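Tonamero Boltless Shelving Unit, Yellow Deck Version: Review After One Winter
Posted May 21, 2023

The Tonamero is a boltless steel unit sold for workshops, stockrooms and light assembly areas. I bought it in December to replace a wire rack whose shelves had sagged in the middle, and it has been in daily use since. I paid full price. The unit ships flat in one carton, with the posts in halves and the decks nested face to face with thin foam between them.

The listing gives a load limit of 95 kg per shelf, evenly distributed, with the feet on a level floor. That second condition matters more than the first. On my slab, which falls toward a drain, the unit rocked on two feet until I packed the low corner with a steel shim. No leveling feet are supplied and the post ends will not accept them.

Assembly

The posts are slotted along their length, and the side rails have tapered studs that drop into the slots and are driven home with a rubber mallet. A hammer with a block of scrap wood works as well. Start with the two end frames on the floor, then stand them up and fit the lower deck before the upper one. The instruction sheet reverses this order, and following it leaves the frame loose while you are lifting the heavier parts.
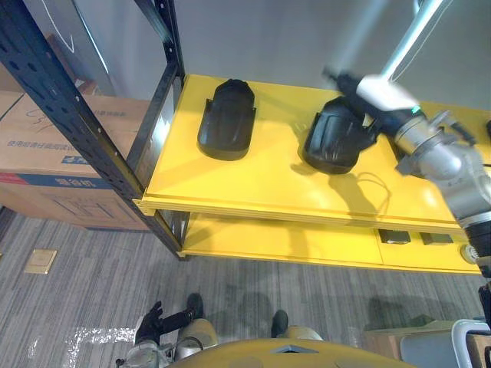 Yellow decks on dark posts, with the ridged front lip along the near side.

Slot pitch is fine enough for most bins. Moving a shelf takes two people if it is loaded and one if it is clear. The studs grip hard after a few weeks under load, and I had to strike the rails upward from below to free them. Two of the slots lost paint in the process. I touched them up with a rust-inhibiting enamel in the nearest blue I could find.

Deck stiffness

I measured deflection with a straightedge and feeler gauges at the center of the front edge. With eight boxes of fasteners spread over the deck, the dip was small enough that I would not worry about it. With the same boxes grouped in the middle it doubled. The folded lip does most of the work at the front. The back edge has a plainer fold and moves more, so heavy items are better kept forward or directly over the rails.

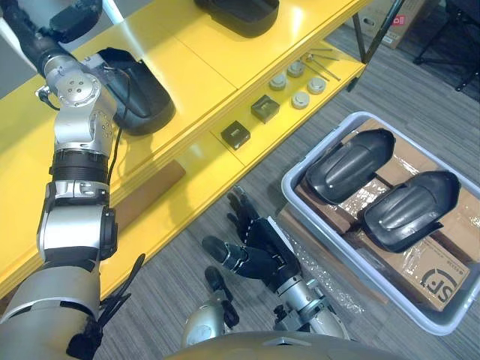
Sideways stiffness is less impressive. Pushing at shoulder height on the short end produces a visible sway, which a wall bracket removes. Tonamero includes one bracket – a thin one – and a single screw suited to wood studs. For masonry you will need your own anchors. I used a pair of heavier brackets from Dunne and consider them part of the cost.

Finish

The deck coating is a hard powder coat with a slight texture. It has resisted cutting oil, dish soap and one spill of paint thinner that sat for around 7 minutes before I wiped it up. Sliding metal bins across it leaves gray marks, most of which come off with a melamine sponge. Yellow shows grime sooner than gray would, but small dark parts are easy to find against it, and I would choose the color again.
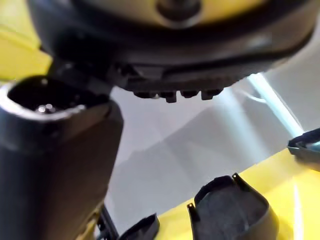
The cut edges inside the post slots are less well covered. Mine arrived with bare metal showing in several of them, and a light bloom of rust had appeared in the lowest ones by the end of winter. In a dry room this is cosmetic. In a damp basement I would coat the slots before assembly.

Comparison

I have also used the Grindau unit, which costs more and has a center brace welded under each deck. It is stiffer and noticeably heavier, and its shelves adjust in coarser steps. The Skenerov rack is cheaper and uses particleboard decks. They are adequate for cartons, but the ones I had swelled at the corners after a wet season.
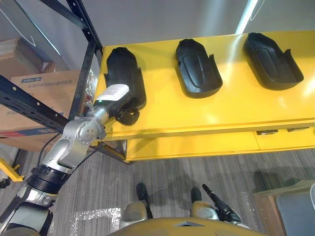 Black holders along the top of the yellow unit.

Parts and support

Spare rails and decks are sold separately. I ordered one extra deck, and it matched the original color closely. The packing was poor, with one corner of the lip bent on arrival. Support offered a replacement or a partial refund. I took the refund and straightened the lip in a vise.

Verdict

Recommended for indoor use with medium loads, provided it is fixed to a wall. Buy the Grindau if you store castings or motors. My remaining complaint is the plastic post caps, which fall off whenever the unit is moved and are not available as a spare.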